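Nadelfeilen lagern, reinigen und im Griff behalten

Kategorie: Werkstatt / Handwerkzeug / Pflege und Aufbewahrung

Nadelfeilen werden selten durch die Arbeit ruiniert. Der größere Teil der Schäden entsteht in der Schublade, wo Hieb auf Hieb liegt und jede Bewegung des Auszugs die Zahnspitzen gegeneinander reibt. Feilenstahl ist hart und spröde. Ein Zahn, der gegen einen gleich harten Zahn schlägt, bricht aus, und eine Nadelfeile mit ausgebrochenem Hieb zieht Riefen, die sich später kaum noch herausarbeiten lassen.

Grundregel: Schneidflächen berühren weder einander noch anderes gehärtetes Werkzeug. Alles Weitere leitet sich daraus ab.

Stehend oder liegend

Liegende Lagerung ist zulässig, wenn jede Feile ein eigenes Fach hat. Bewährt haben sich Einlagen aus Hartschaum oder gefräste Leisten. Die Originaltasche aus Kunststoff tut es ebenfalls, solange sie trocken ist. Taschen, in denen Schleifstaub und Öl eine Paste gebildet haben, sind zu entsorgen.

Stehende Lagerung braucht weniger Fläche und ist am Arbeitsplatz schneller. Die Feilen stehen mit dem Griff nach unten, Spitze nach oben. Der Behälter muss so schwer sein, dass er beim Herausziehen einer Feile nicht mitkommt; notfalls wird er auf der Bank verschraubt oder mit doppelseitigem Klebeband fixiert. Ein heller Kunststoffbehälter hat gegenüber einer dunklen Dose den Vorteil, dass man Staub und Späne am Boden sofort sieht.

In einem offenen Behälter ohne Einsatz fallen schlanke Feilen gegeneinander und kreuzen sich. Für die laufende Arbeit ist das hinnehmbar, für die Lagerung über Wochen nicht.

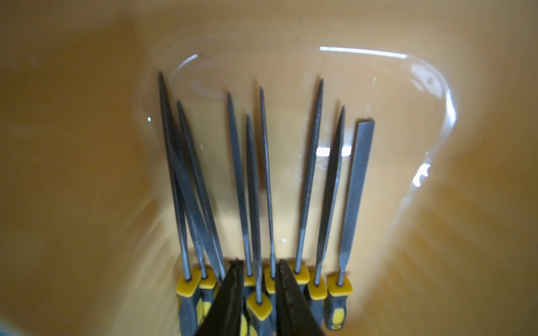 Nadelfeilen stehend im gelben Kunststoffbehälter, Spitzen nach oben. Links kreuzen sich zwei Blätter.

Abhilfe schafft ein Einsatz. Geeignet ist eine Scheibe aus Hartholz oder Polyethylen, die knapp über dem Behälterboden sitzt und für jeden Griff eine Bohrung hat. Die Bohrung wird 2 mm größer als der Griffdurchmesser ausgeführt. Enger gebohrt klemmt der Griff, sobald Staub hineingelangt. Die Bohrungen sollten so weit auseinanderliegen, dass auch leicht geneigte Blätter frei stehen. Wer keine Scheibe anfertigen will, füllt den Behälter bis zur halben Griffhöhe mit trockenem Kunststoffgranulat. Sand ist ungeeignet, er gelangt in den Hieb und auf das Werkstück.

Spitzen nach oben bedeutet Verletzungsgefahr. Der Behälter gehört an die hintere Kante der Werkbank, außerhalb des Bereichs, in dem man sich vorbeugt oder quer über die Platte greift. In Haushalten mit Kindern wird er nach Gebrauch weggeschlossen.

Entnahme

Immer am Griff fassen, niemals am Blatt. Handschweiß auf dem Hieb führt zu Flugrost und lässt die Feile beim nächsten Ansetzen rutschen. Stehen mehrere Feilen dicht beisammen, wird die vorderste zuerst herausgenommen und senkrecht gezogen. Schräges Ziehen schleift das Blatt an den Nachbarn entlang.

Reinigung

Nach jedem Einsatz wird der Hieb mit einer feinen Messingbürste in Richtung der Zahnlücken ausgebürstet, also schräg zur Blattachse. Stahlbürsten sind für Nadelfeilen zu grob. Festsitzende Späne von Aluminium oder Kupfer drückt man mit einem flachgeklopften Stück Messingdraht heraus. Das Messing nimmt nach wenigen Zügen die Form der Zahnung an und greift dann bis auf den Grund.

Verharztes Öl löst sich in Waschbenzin oder Spiritus. Nur bei guter Lüftung und fern von Zündquellen arbeiten. Die Feile nicht einweichen, wenn sie einen Kunststoffgriff hat: Das Lösemittel kriecht am Schaft entlang in die Aufnahme, und der Griff lockert sich. Ein getränkter Lappen reicht. Anschließend vollständig trocknen lassen.

Kreide in den Hieb zu reiben, hilft bei weichen Metallen gegen das Zusetzen. Kreide bindet allerdings Feuchtigkeit. Sie muss vor der Einlagerung wieder heraus.

Korrosionsschutz

In beheizten Räumen genügt Sauberkeit. In Garage oder Keller wird ein Beutel Silikagel in den Schrank gelegt und regelmäßig getauscht oder im Ofen regeneriert, sofern der Hersteller das vorsieht. Ölen ist bei Feilen umstritten. Ein dünner Film schützt zwar, vermindert aber den Abtrag und bindet Späne. Wer ölt, entfettet vor dem nächsten Einsatz.

Magnus Matheson, der in der Werkstatt Aitken die Handwerkzeuge betreut, wickelt selten benutzte Feilen einzeln in Korrosionsschutzpapier und lagert sie liegend. Von den so verpackten Stücken hat er nach eigener Angabe in nahezu 9 Jahren keines wegen Rost aussortiert.

Kennzeichnung

Profil und Hiebnummer sind am eingelagerten Werkzeug schwer abzulesen, insbesondere wenn nur die Spitzen zu sehen sind. Ein Farbpunkt am Griffende hilft nur bei liegender Lagerung. Im stehenden Behälter beschriftet man besser den Rand, jeweils neben dem zugehörigen Platz: flach, halbrund, dreikant, vierkant, rund, Messer. Lackstift hält auf mattem Kunststoff gut, wenn die Fläche vorher mit Spiritus abgerieben wurde.

Feilen für Messing und Feilen für Stahl getrennt halten. Eine Feile, die auf Stahl gelaufen ist, greift auf Messing schlecht an. Neue Feilen daher zuerst für Messing verwenden und später zum Stahl übernehmen, nie umgekehrt.

Aussortieren

Eine stumpfe Nadelfeile erkennt man am Glanz auf den Zahnspitzen unter schrägem Licht und daran, dass sie auf Stahl gleitet, ohne Späne zu bilden. Nachschärfen mit Säure lohnt bei dieser Größe nicht. Ausgediente Stücke taugen mit abgeschliffener Spitze noch als Schaber für Leimreste. Als Hebel oder Durchschlag dürfen sie nicht verwendet werden, da der Stahl ohne Vorwarnung splittert.

Stand: 1. Oktober 2019

1.862 Aufrufe | 370 Mal geteilt | 9 Kommentare

Schlagwörter: Nadelfeilen, Schlüsselfeilen, Werkzeugpflege, Feilenbürste, Rostschutz

Weitere Beiträge
Feilenhefte richtig aufsetzen
Schraubstockbacken aus Aluminium selbst anfertigen
Bohrer sortieren: Kassette oder Lochleiste
Silikagel im Werkzeugschrank: Menge und Wechselintervall
Werkstattrundgang bei Aitken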